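Search this site Enter search term Go

The swap shelf at Bevard Hall reopens in April, and the rules have grown. You may leave up to 5 items per visit. Jigsaws must be complete, a rule Aino Halonen brought in after finishing 14 of them last winter and finding a sky she could not close. Bread makers are no longer accepted. We have 10, and they seem to be breeding.

Chrysoula Sfakianakis will be on the door from 10 in the morning and has been told she may say no. She is looking forward to it. Tea is 70p, biscuits are by negotiation.

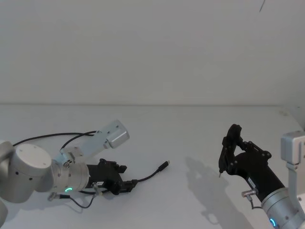

Anything left at closing time goes home with whoever brought it, and yes, we do remember. Lamps need a plug and books need all their pages, including the one with the murderer on it.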